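Stop Hiding the Pauses

I have a small gripe with the way we clean up demonstration data, and I've bored enough people at lunch with it that I should probably write it down.

Most of us trim. Somebody records a kitchen task with a hand-held gripper, and before the clip gets anywhere near training, a script goes through and cuts every stretch where the fingers barely move. The plots look great afterward! Smooth curves, short episodes, everybody's happy.

But think about what you do when you go to pick up a bowl with other bowls close by. You slow down near the rim. You hover a bit, you fix your angle, and then you commit. That little wait is a decision, and we're throwing it in the trash.
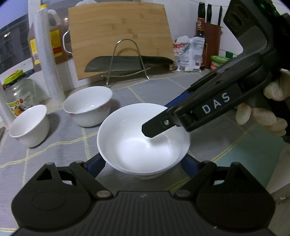

Karla Quezada and I argued about this for most of November. Her side is fair - idle frames can teach a policy to just sit there, and I've watched one do it for almost 20 seconds. So we retrained on 70 clips with the pauses left in, and gave the planner a plain timeout to get it unstuck. It still stalled twice. It also quit bumping the rims so much, and I'll take that trade any day.

What bugs me is that the trimming lives in a default setting. Ieuan Gape found ours buried two config files deep, and none of us remembered choosing it. If your tool deletes part of what a person did, it should say so, loudly, and let me say no. I've asked for that in our next release, and Karla has already asked for the opposite.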